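Hernmont Robotics Club
Arm Kit Handbook
Section 4: Tool Pickup and Hold

This section covers setting up the Kadari arm to pick up a hand tool from the floor and hold it. Complete Section 3 (Homing and Joint Limits) first. Two students work each arm, one at the laptop and one at the stop button. Trade places after each full run.

4.1 Before you power on

1. Check that the base is bolted to the cart and that both cart brakes are down.
2. Mark the reach circle on the floor with tape. No feet inside the tape while the arm is powered.
3. Plug the Flumex power supply into the wall outlet. Do not use the extension cord from the drill press.
4. Press the stop button, then twist to release it. The light on the base should go from red to amber.
5. Look over the fingers. Tighten any loose screws by hand with the short hex key.

CAUTION: The fingers can pinch hard enough to break skin. Press the stop button before you reach between them for any reason.

4.2 Load the pickup program

1. Open Jitaru on the laptop and choose your team's folder.
2. Load the file "floor_pick". Do not edit the copy in the shared folder.
3. Click Connect and wait for the light to turn green.
4. Type the gripper values below into the Gripper tab:

Open position: 1589
Closed position: 1281
Closing speed: 60

5. Click Save to Arm. The values are lost at power off if you skip this step.

Note: Handbooks printed before October list a closed position of 1960. That number was for the old, wider fingers. With the fingers now on the arms it will leave the gripper open and the tool will stay on the floor. Cross it out if you have one of those copies.

4.3 Place the tool

1. Lay one screwdriver flat inside the reach circle with the handle toward the base.
2. Keep it clear of the tape and of any other tools.
3. Step back outside the tape and tell your partner you are clear.

Use only screwdrivers from the practice bin. Knives, files and anything with a battery are not allowed for this exercise.

4.4 Run the pickup

1. Click Step, not Run, for the first attempt. The arm makes one move each time you click.
2. Stop at the move named "above handle". Check that the fingers are on either side of the handle and in line with it.
3. If they are off to one side, use the arrow keys to shift the wrist. Small taps work best.
4. Step down to "grip", then click Close.

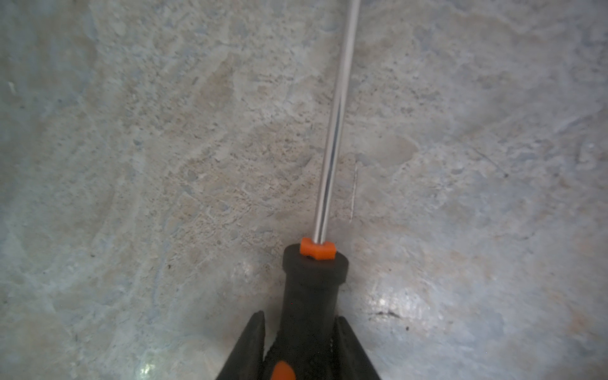
5. Check that both fingers are touching the handle, below the flange. A grip on the shaft does not count, even if the tool comes up.
6. Step to "lift". Watch for the tool turning in the fingers as the arm rises.
7. Hold for a slow count of ten, step to "lower", and click Open.

If the tool turns, lower it, open the gripper and move the grip point farther back along the handle. Do not raise the closing speed to fix a slipping tool.

If the arm stops partway and the light blinks amber, a joint has reached its limit. Click Clear, step back one move, and place the tool closer to the base.

4.5 Log sheet

Write down the gripper values you used, how many tries it took, and any wrist shift. Both partners initial the sheet. You need three good holds in a row before going on to Section 5 (Handing Off to a Tray).

Section revised February 28, 2025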